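Workshops > Rurham Makers Evening > Talks > Speaker notes

TEACHING AN ARM TO SIFT
Speaker notes, 34 minutes plus questions

OPEN
Wait for the projector. It needs a minute and so do I.

Say hello, say I build things at the shared workshop in Rurham, say the project is called Fondeo and that the name meant something when we picked it. Then the problem in one sentence: a robot arm should pick up a cup of small grain, carry it to a sieve and pour it in.

Pause here for someone to point out that a person can do this. Agree with them.

WHY GRAIN
Blocks are polite. You drop a block and it stays dropped, in one place, where you can pick it up and feel bad about it once. Grain goes everywhere and then keeps going. I wanted a task where a small mistake leaves evidence, and on that front the project has been a triumph.

Next slide. Let them look before talking. 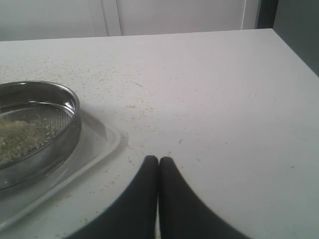
Wrist camera view: fingers closed, sieve and tray at left.

Talk about the wrist view. It's good close up and hopeless at judging where the cup lip is going to be once the wrist rolls. Mention the clear tray -- great for catching grain, terrible for a vision routine that would like an edge to hold on to. I spent most of September on that edge. The arm code at that point was 700 lines, a good share of them comments apologizing to whoever had to read it next, who was me.

THE GRIP
Thick rounded fingers, steel cup. The cup is smooth, so the fingers want to let it rotate the moment the weight of the grain shifts toward the lip. First fix was to squeeze harder. This is everyone's first fix. It made the rotation quicker.

What worked better was wrapping lower on the cup and slowing the wrist. The motion planner is Driterine, which is free and has a manual written by someone in a hurry. Show of hands for who has used it. Offer condolences.

THE POUR
Slow down for this part, it's the one people came for.

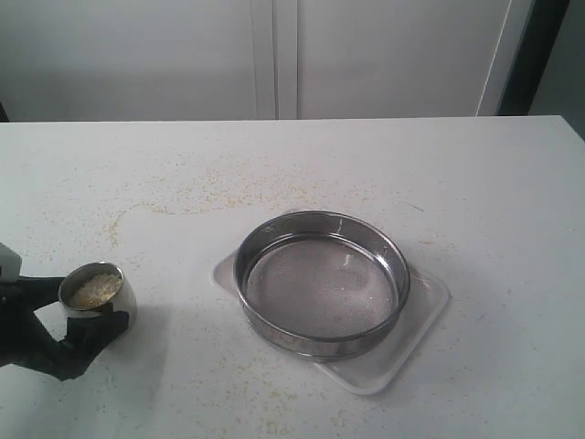 Pouring breaks into 6 steps in my code and I will not read them out. The two that matter are the approach and the tilt. On the approach you want the lip over the mesh before the cup leans at all, and my early version started leaning while it was still traveling, to save time. It saved time. The broom took it back.

On the tilt, constant speed is wrong. Grain sits there doing nothing, and then the whole heap lets go together. So: tilt a little, hold, tilt a little more, hold. It looks like the arm is having doubts. Visitors find this charming and ask what it's thinking about.

Anecdote if time allows: the Khunthong sensor board, which I bought to weigh the cup during the pour, and which mostly reported the wrist motor. Skip it if the front row looks tired.

CLEANING UP
Wipe the table between runs. Write this on the wall. I kept a tally of good pours for two evenings before noticing I was crediting new runs with old grain. All of those numbers went in the trash, including the best ones.

Also check the cup before you refill it. Powder and stuck bits in the bottom will change how the next load slides, and you'll blame the code.

QUESTIONS
Leave this slide up while they ask. These come up every time, so have something ready.

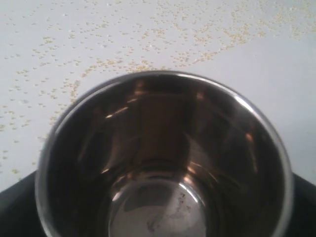

Could you use a cheaper gripper for this?
You could, as long as it closes the same amount every time you tell it to. Strength hardly matters with a small cup. Mine is more gripper than the job needs, and I'd spend the difference on a stiffer table.

How long before it could pour without supervision?
I still stand next to it with a hand near the stop button. Ask me again after I've had 5 clean runs in a row with a wiped table.

If there are no more questions, thank the room, unplug the laptop before the battery gives up, and remember the adapter this time.

Related talks
Stop buttons and where to put them
Wrist cameras on a small budget
Driterine for the impatient
Fondeo build log: cable routing, second attempt
What the Rurham laser cutter will and won't cut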